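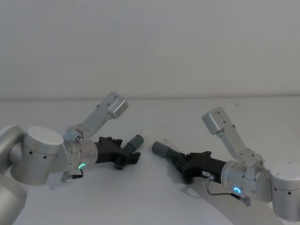
Noemi Messina swears a white worktable should sit tight against a pale wall, no gap at all, and now I can't stop thinking about it! I love the bright, plain look, but I'm setting up a bench in our spare room at Wuvthorpe and I'm worried about scuffs on the paint and crumbs in the crack. Do you seal the join, leave a gap, or put up some kind of strip? Top is matte white, wall is pale gray.
Posted by prantl_attic

2 answers

terngate43
Oh, you're going to love working on white, everything shows up! Don't caulk it. You'll want to pull the table out one day, and then you've got a torn line of paint to fix. I put 4 clear felt bumpers on the back edge of mine and slid it up to the wall. Crumbs do get down there, so I run the vacuum nozzle along it when I do the floor. For scuffs on the wall, go with a satin paint you can wipe. Mine has had two years of glue, coffee and bike parts next to it and still looks great (the tabletop, less so, but dish soap and a soft cloth gets most of it).

Brisby
gap. small one. also check the wall is straight first, mine wasnt

prantl_attic commented: Ordered the bumpers! Wall is wavy near the window, ugh.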